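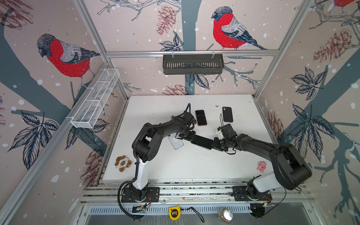 USTOW, October – Residents of Ustow and the neighboring village of Toom can hand in old cell phones at the town library, the transfer station and both post offices starting Thursday, under a plan meant to keep working phones in use and broken ones out of the trash.

Phones that can be used again will be checked, wiped and sold at a low price to people in Zakmont County who need one. The rest will be sent for recycling. The town has signed a one-year agreement with Cirkia, a phone resale company, which will collect the boxes every other week and pay the town a small amount for each phone it is able to resell.

The plan has been under discussion since last winter, when the county stopped taking small electronics in its regular curbside pickup. At the time, residents were told to hold on to old phones, tablets and chargers until a new arrangement could be made. Many of them did, and the front desk at town hall has been fielding calls about it ever since.

"People have them in a kitchen drawer, and they don't want to throw them away, and they don't know who to give them to," said Helju Koppel, who runs the town's waste and recycling office. "Some of these phones are three years old and work fine. The owner got a new one with their plan and put the old one in the drawer with the batteries and the takeout menus."

A trial at the library in the spring brought in 350 phones in one month, more than the office had planned for. The single box at the circulation desk had to be emptied several times, and for a few days phones were being kept in a locked cabinet in the staff room. Of the phones handed in, 72 were fit to be sold without any repair. A larger group needed a new battery or a new screen. Those that could not be fixed at a sensible cost went to a recycler.

Koppel said the trial also showed what the town had gotten wrong. The first box had a wide opening, and people used it for other things, including remote controls, hearing aids and a quantity of loose batteries. Loose batteries are a fire risk when they are packed together, and the new boxes have a narrow slot and a separate container for them alongside. Boxes at the transfer station will be kept under cover next to the used oil tank, and the attendant will take the phones by hand on busy days.

Refurbished phones will be sold from a counter at the library on Thursday evenings, with prices starting at $28. Each one comes with a charging cable and a 90-day return period. Buyers must show proof that they live in the county, and there is a limit of one phone per adult. Phones are sold unlocked, meaning they can be used with any carrier, but buyers have to arrange their own service.

Part of the stock will be set aside for the school district, which asked for phones it can give to families who have no reliable way of being reached. The district would not say how many families that covers. Its main office said in a written reply that the number changes through the year, and that a phone is often the first thing to go when money is short.

The question most people ask is about their data. Koppel said owners should clear their phones before dropping them off and should not rely on anyone else to do it. That means saving any photos or messages they want to keep, signing out of all accounts, taking out the SIM card and any memory card, and then running a full reset from the settings menu. A printed sheet with the steps is available at each drop-off point, and library staff will help people go through them at the reference desk on weekday afternoons.

Signing out matters more than many owners expect. A phone that is still tied to somebody's account cannot be set up by a new owner, even after it has been reset, and so has to be stripped for parts or scrapped. That happened with a good number of phones in the spring trial, including several of the newest ones. The town had no way to reach the former owners, as no names are taken at the box.

Phones that no longer turn on will be accepted too. In those cases the owner can sign out of the account from a computer, and the company will destroy the storage if the phone cannot be started. Under the agreement, every phone is wiped a second time before resale, whatever its owner has done with it, and the town can ask to see the records.

Phones with swollen batteries should not be put in the boxes at all. Signs of this are a screen that has lifted away from the case, or a back cover that no longer lies flat. Owners are asked to stop charging the phone, keep it away from anything that burns easily and bring it to the attendant at the transfer station on Route 2, who has a metal bin with sand for the purpose. There is no fee.

The plan is expected to cost the town very little. The boxes were paid for out of the existing recycling budget, and the money from resold phones will go back into the same account. The agreement does not set a minimum number of phones, and either side can end it with one month's notice.

Some residents raised doubts at a public meeting in September. One speaker asked why the town was dealing with an outside company when there is a repair shop on Main Street. Koppel said the shop had been asked and had declined to take on the whole job, citing a lack of space, but that it had agreed to replace batteries for people who buy a phone at the library counter, at a reduced rate. Another speaker wanted to know whether the phones would leave the country. The agreement says that phones sold for reuse must first be offered in Zakmont County for six weeks. After that, the company may sell them elsewhere.

A third speaker, from Toom, asked for a drop-off point at the village hall as well. The hall is open only two mornings a week, and the town chose the post office for its longer hours. That could be looked at again in the spring, Koppel said.

Tablets, smart watches and chargers are not part of the plan for now. Chargers and cables can be left in the scrap metal and wire bin at the transfer station, as before. Laptops and computer screens are still taken at the county's collection day, which is held twice a year in the parking lot behind the high school. Large items such as televisions need a sticker, sold at town hall.

The town also wants people to think about whether they need to hand in a phone at all. A worn battery is the most common reason for giving up on one, according to the notes kept during the trial, and a new battery usually costs far less than a new phone. The sheet at the drop-off points lists a few things to try first, among them clearing out old videos, which fill up storage and slow a phone down, and cleaning lint out of the charging port with a wooden toothpick while the phone is switched off.

The library will hold a short session on saving photos from old phones on Thursday at 6:30 p.m. in the downstairs meeting room. There is no charge and no need to sign up, but people should bring their phone fully charged, along with its cable and any passwords they will need. The first sale of refurbished phones takes place the same evening, from 5 p.m. until the library closes.

Questions about the boxes can be put to the waste and recycling office at town hall, which is open weekdays from 8 a.m. to 4 p.m. and closed for lunch from noon to 1 p.m.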